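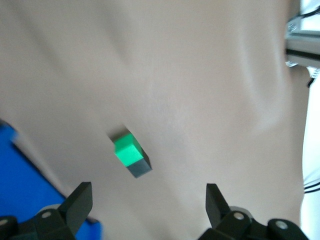 3.2 Support surfaces and block placement

The resting position of a small block depends on the surface under it more than is usually reported. Most earlier work on sorting and stacking play used a hard tabletop, where a cube lies flat on one face and its top stays level. A draped cloth behaves differently. Folds lift one edge of the block, tilt its top face, and change which sides can be seen from a given viewpoint.

Figure 2. Green cube on a pale beige cloth with soft folds. The upper face is bright green; the second visible face is in shadow and reads as dark gray-teal.

Two surfaces were compared. The first was a bare laminate table. The second was the Testolex cloth, laid over the same table without stretching or pinning. The cloth was shaken out and laid again after every 30 placements, so that no single set of folds could dominate the results. Blocks came from the Bandby set and were placed one at a time, with open cloth on all sides.

After removal of trials in which the block was set down on its edge and fell, 1411 placements remained. Each was scored for tilt of the top face and for the number of faces visible. Tilt was scored on the Clukach scale, which runs from 0 (level) to 100 (standing on an edge). The median score on cloth was 23. On the bare table nearly all blocks scored 0, and the few exceptions were traced to crumbs or grit.

Color naming was also affected. Where a side face was shaded, as in Figure 2, raters who saw that face alone tended to call it gray or teal, although the upper face was named green without hesitation. The soft shadow on the cloth was a second source of error — several raters included it when tracing the outline of the block. We therefore took color labels from the brightest visible face only, and outlines were traced twice.

Fold height was not controlled. The Tanabe gauge used for the table measurements compresses loose fabric, and its readings on cloth were discarded.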